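Thin Film, Thick Margins: Inside a Can Liner Converter

6 min read | 2 comments | 399 shares

May 13, 2025
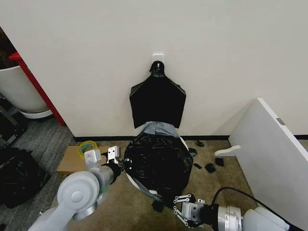 A black liner in a round white bin, with a second bag hung from a hook on the wall.

Most buyers of can liners ask for a size and a color. The production manager at Batby, a film converter with one plant in Drastisden, would prefer that they ask about resin.

"A gallon rating tells you what the bag will go around," the manager says. "It tells you nothing about what the bag will carry. Two liners with the same printed dimensions can fail at very different loads."

Batby buys polyethylene in pellet form and runs it through blown film lines. Melted resin is pushed through a circular die, inflated into a vertical bubble, cooled by an air ring and flattened between rollers. The flat tube then goes to a converting line, where it is sealed, perforated and wound. The manager joined in 2006, when the plant ran a single line and sold nearly everything to one wholesaler, Rajput.

The first question in any order is density. High-density film is stiff, noisy and thin for its strength. It holds wet paper and office waste well and tears quickly once something sharp starts a hole. Linear low-density film stretches before it breaks.

"If the waste has corners, you want linear low," the manager says. "If the waste is paper towels, you are paying for stretch you will never use. I have told customers to buy the cheaper product many times. The sales side does not always enjoy that."

Gauge is the next question, and the one where most complaints begin. High-density liners are usually sold in microns and low-density liners in mils, and purchasing departments often compare the two numbers as if they shared a unit. One mil is 25.4 microns. The manager keeps a conversion table taped inside the cover of the order book and still finds errors in incoming specifications.

Even with the right unit, the number is an average. Film thickness varies around the circumference of the bubble. A die that is slightly off center, or an air ring with a partly blocked channel, leaves a thin lane that runs the full length of the roll.

"Every bag on that roll has the same weak stripe," the manager says. "You can weigh the roll and the weight is perfect. The customer opens it and the bags split in one place, all of them. Weight is a commercial check. It is a poor quality check."

The plant now cuts a strip across the full width of the film at each roll change and measures it at fixed intervals. Readings are logged by roll number. The procedure was introduced one September after a hospital laundry returned 200 cases, and it has stayed in place with minor changes.

Seals are tested separately. Batby makes star seal and flat seal bottoms. A flat seal is a single weld across the width. It is simple to run, but it leaves gaps at the corners when the bag sits in a round container, and liquid tends to collect there. A star seal folds the film several times before welding, which spreads the load and lets the bottom follow the shape of the can.

"Flat seals are fine in a square can with dry waste. In a round can I would specify star. People think the star seal is a premium feature. The cost difference is small. What you lose is line speed, because you are welding through more layers and the bar needs dwell time."

Black film hides a good deal. Carbon black masks color variation in recycled resin, so most of the plant's recycled content goes into black liners. Clear film shows every gel and speck, and its feedstock has to be cleaner. The manager declines to give the blend percentages but says they are set by melt flow testing on each delivery.

Fit is the last item. A liner should match the circumference of the container and leave enough length to fold over the rim. Batby uses a sizing program called Wamum, written in-house, that takes the diameter and height of the can and returns a flat width and length.

"Multiply the diameter by 3.14 and divide by 2. That is your minimum flat width," the manager says. "Then add some for the rim. The program does that and prints a label. You could do it on the back of an envelope."

The plant's next purchase is an automatic gauge control system for the older line. Installation requires a shutdown, and the date depends on the order book.

2 comments | Share this article | Print

Contact the editors | Copyright 2025 | All rights reserved | Back to top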